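Who Is Telling the Story?
Point of view, explained for young readers and writers
31 Jul 2019

Every story has a teller. The teller is called the narrator. Sometimes the narrator is a character in the story, and sometimes the narrator is only a voice. Point of view means the place the narrator is standing when the story gets told.

We will use one small story to show how it works. Rurlow is a young dragon who lives in the hills of Zirnosen. Tito is a goat who lives farther down. One night Rurlow sneezes and burns up Tito's hay.

First person: "I"

In first person, a character tells the story. You can spot it by the words I, me, my and we.

"I tried to hold the sneeze in. My nose itched all the way up to my eyes. Then the hay was on fire and I wanted to hide under a rock."

We know just how Rurlow feels, since he tells us. But we only know what Rurlow knows. If Tito is hiding behind the barn and Rurlow doesn't see him, Rurlow can't tell us about it. He can guess, and he can guess wrong.

A first person narrator may also leave things out. Rurlow might say it was a very small fire. Tito might say it was as tall as the barn. Readers have to decide who to believe.

Second person: "you"

In second person, the narrator talks as if the reader is the character.

"You try to hold the sneeze in. It comes out anyway."

Not many long stories are written this way. You will find it most often in books where you choose what happens next, and in recipes and directions.

Third person: "he," "she" and "they"

In third person, the narrator is outside the story. The narrator calls the characters by name, or uses he, she or they. There are two main kinds.

Close third person stays with one character:

"Rurlow tried to hold the sneeze in. Tito was going to be so angry."

The second sentence is Rurlow's thought, even though it doesn't say "Rurlow thought." We are close enough to hear it. We don't hear Tito's thoughts at all. If Tito is angry, it has to show. He might stamp, or lower his horns, or say nothing for a long time.

All-knowing third person can go anywhere:

"Rurlow was sure Tito was angry. Tito was only thinking about breakfast."

Now we know something Rurlow doesn't. That can make a scene funny, or sad, or scary. The long word for this kind of narrator is omniscient. Say it like this: om-NISH-ent.

Jumping heads

A common mistake is to start in one character's mind and hop into another's by accident. Look at these sentences:

"I looked at Tito. He was chewing. He was remembering the time he fell in the pond."

How does Rurlow know what Tito is remembering? He doesn't. The writer jumped heads. One way to fix it is to let Tito say it out loud. Another is to let Rurlow wonder about it: "Maybe he was remembering the pond."

Longer books do change point of view on purpose. They usually wait for a new chapter, or leave a blank line, so that readers have time to move over. Ratanaporn, the old dragon who teaches Rurlow to fly, could have a chapter all her own.

Try it yourself

1. Think of something small that happened at home or at school. A spilled drink is fine.
2. Write it in first person as yourself. Use almost 100 words.
3. Write it again as someone else who was there. You can use up to 200 words this time.
4. Read both aloud. Listen for anything one teller knows that the other doesn't. 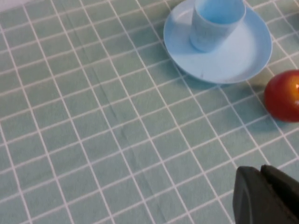 Words to know

Narrator: the one who tells the story.
Point of view: where the narrator stands.
Omniscient: knowing everything, including what every character thinks.

Written by Åsmund Westerberg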